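Home | About | Meetings | Minutes | Contact

Prutix Reuse Workshop
Minutes of the meeting held on October 9, 2018

1. Minutes of the last meeting
Agreed as correct. The July figures were corrected to show 232 machines received, of which 144 were passed on.

2. Stock
The Clesison delivery is now on the shelves – mostly desktop towers, a few without side panels. Towers with no drive are to be kept together by the back wall. Limsakul has asked for 300 by next summer. It was felt this could not be promised yet, and a reply will be sent saying so.

3. Tower refit
The meeting looked at how towers are laid out on the slatted table. It was agreed that the tower should lie on its side with the panel off, and that the processor and hard drive should wait in the grey plastic holder at the left until needed. The socket is to be checked for bent pins before anything goes in.
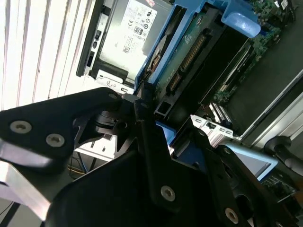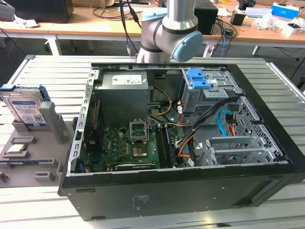
4. Cables
Loose power cables are still being caught under drives. Members asked for them to be tied back before the drive goes in. A box of ties will be bought. The blue drive rails are running short and should be saved from any tower that is scrapped.

5. Durura
The offer of 2 more benches was accepted, subject to measuring the doorway. Delivery to be on a weekday morning.

6. Any other business
The light wooden desks need clearing. Old labels should be peeled off outer panels before a machine leaves – the sticky remover is in the sink cupboard.

The meeting closed at noon.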